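Pletwood Equatorial Platform, Model 613

For Dobsonian telescopes up to 10 inches

The Model 613 sits under the rocker box of a Dobsonian and turns it slowly to follow the sky. Objects stay in the eyepiece for the length of a run, so you can sketch a planet, share the view with a group, or stack short exposures. It does not find objects for you and it has no handset.

Each platform is cut for one latitude. Tell us yours when you order. A platform works well within five degrees of the latitude it was cut for — beyond that, shim the north or south feet to make up the difference. Southern hemisphere versions are available and run in reverse.

The drive is a stepper motor on a Clakuta controller board, powered by any 12-volt supply. Speeds are sidereal, solar and lunar. One run lasts 60 minutes. At the end of the run the motor stops by itself and you push the top board back to the start position by hand.

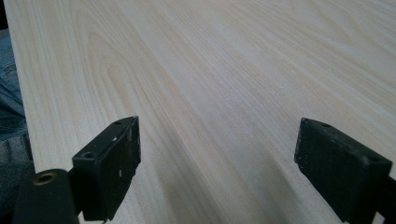 Board surface, matte, with arched grain on one side and straighter grain on the other.

Top and bottom boards are sealed on all faces and edges before assembly. Dew will not hurt them, but do not leave the platform outside uncovered for days at a time. Grain and color vary from one board to the next and we cannot match a platform to an existing base.

Setup

Place the platform on firm ground with the arrow pointing to true north. Level it with the three feet and the bubble level. Set the telescope on top, check that it swings freely, and switch on. For visual use a compass is good enough if you correct for local declination. For imaging, allow 30 minutes to refine the alignment by drift.

In the box: platform, controller, power cable, bubble level, spare roller, printed instructions. Battery not included.

Options
Dendwood carrying case
Tall feet for soft ground
Extra roller set

Lead time is 10 weeks. Platforms are built to order by Lộc Lại and tested under load by Toàn Cù before shipping. Orders placed after 12/18/20 ship in the new year.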